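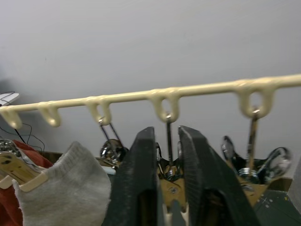 The Hanger Page
by Liv Hellström

Welcome, and come in, and please excuse the length of what follows. I was asked by my sister-in-law to put up "a picture or two and a few words" about how I keep skirts and trousers in order, and a few words has never been my strong suit. I've lived in the same upstairs apartment on Cladier Street in Plurkeck for 27 years, with closets that were built for people who owned one good coat and a pair of church shoes, and over that time I have become very fond of a well-behaved hanger.

The gallery is small for now. I add to it when I get a chance, and the notes tend to grow faster than the pictures do.

The cream rod with the loops

I love this thing. It's a long plastic rod in a cream color with rounded loops molded along the underside, and each hanger gets a loop of its own, so the hooks don't slide down and bunch up at one end the way they will on a bare pole. One loop was free when the picture was taken, the one to the left of the hangers. I like having a free loop! It means I can hang something up without having to shuffle the others along first.

Clip hangers with tan wooden bodies

Two of the wooden bodies show, with shiny chrome clips crowded around them. These are my favorites for skirts, and I'll go on about them at some length further down the page. Look at the group on the right, where the rounded ends of the clips fan out and catch the light. I think that's awfully pretty for something most people keep behind a door.

The thin wire hook

Toward the left there's a slimmer hanger altogether, a dark wire hook that splits into two slender arms and runs down to its chrome clips. It takes up hardly any room. I use that kind for light things, summer skirts and the linen trousers, and I leave the heavy wool to the others.

The silver collar

The hook farthest to the right has a little silver collar at the top of the stem. I had owned clip hangers for years before I paid any attention to details like that, and now I notice them in hotel closets and at other people's houses, and I have to stop myself from saying something.

Some longer notes, for those who write to me

I get more mail about clip hangers than about anything else I've ever put up, including the rhubarb cake, so I'm going to answer the usual questions all in one place and then I can just send people here.

Where I buy them. Mostly secondhand, I'm happy to say. There's a bin by the register at Sotiropoulos, the dry cleaner's down the hill, where odd hangers end up, and they let me root through it for 69 cents apiece. You have to be patient and you have to try every clip. I squeeze each one open and let it close on the hem of my own sleeve, then give a tug. If it holds on to the sleeve it will hold on to a skirt. Drirnico, the housewares store next to the bus station, has new ones in packs of four, and they're perfectly good, though I do miss the rooting around.

Marks on fabric. Yes, clips can leave marks, and I've ruined the waistband of a velvet skirt to prove it. For velvet and anything with a nap, I fold a scrap of cotton over the waistband before I clip. Old pillowcases are ideal for this. I cut a worn one into strips a couple of fingers wide and keep the strips in a jar on the closet shelf, and when one gets grubby it goes in with the towels. For plain cotton or wool I don't bother, but I do clip at the side seams, where the cloth is thicker and a small dent won't show.

Pleats. Hang a pleated skirt by the waistband with the clips pushed outward until the band is just taut. If it sags in the middle the pleats will follow the sag, and you'll be ironing on the morning you wanted to wear it. A friend of mine runs a row of loose stitches across the hem of hers before she puts them away for the season, and pulls the thread out in the fall. I admire that enormously and have done it exactly once.

Trousers, by the cuff or by the waist? By the cuff, if you have the height for it! The weight of the waistband pulls the legs straight and takes out most of the creases overnight. My own closet is a little too low for my husband's trousers, so his are folded over the bar of an ordinary hanger, and he has never once remarked on it.

Tangles. This is the real trouble with clip hangers, and anyone who has tried to lift out one skirt and come away with three will know what I mean. The clips hook themselves onto one another whenever they're stored close together, and the empty ones are worse than the full ones. What has helped me most is sliding the clips in toward the middle on any hanger that isn't being used, and then hanging the empties so that they all face the same way. It takes a minute. When they do tangle, don't pull. Lift the hook of the top one clear first and let the rest hang, then turn it a quarter of the way around, and very often it comes free by itself.

Stiff clips. A drop of sewing machine oil on the hinge, worked in by opening and closing the clip a good many times, and then a thorough wipe with a rag. Then leave the hanger in the bathroom until the next day before it goes anywhere near your clothes. I skipped that last part in July with a pale yellow skirt and have been very sorry about it.

Wooden parts. I rub mine with a barely damp cloth and dry them right away. Once in a great while, if the wood has a rough spot, I go over it with fine sandpaper, always along the grain, and I finish with a bit of the same wax I use on the kitchen table. Be stingy with the wax. It wants to be buffed until your arm is tired and the cloth comes away clean.

How much to hang on one rod. Less than you'd think. I put the heavier hangers toward the ends of a rail, near whatever is holding it up, and the lighter ones in the middle, and if I see a bend starting I move something to the hall closet. I know there are people who own one of everything and never have this difficulty. I'm not one of them, and I come from a long line of women who kept their good wool.

Sorting. By length, for me, from long on the left to short on the right, so there's a bit of clear floor under the short things for a basket of scarves. My daughter sorts hers by color and it looks marvelous, like a paint store. I tried it for a spring and could never decide where the plaid went.

A few of you have asked whether it's worth replacing all the wire hangers from the cleaner's at one go. I wouldn't. Swap them as you come across better ones, and take the old wire ones back, since most cleaners are glad to have them. Sotiropoulos certainly is. I carry mine down tied in a bundle with string and usually come home with something out of the bin.

If you have a clip hanger you're especially proud of, or a better cure for tangles than mine, do write and tell me. I answer everyone, though I'm slow about it in canning season. I'm hoping to add the hall closet next, once I've dealt with the winter coats and found out what is in the hatbox on the top shelf.

Page last tidied August 28, 2020. Back to the household pages, or on to the rhubarb cake.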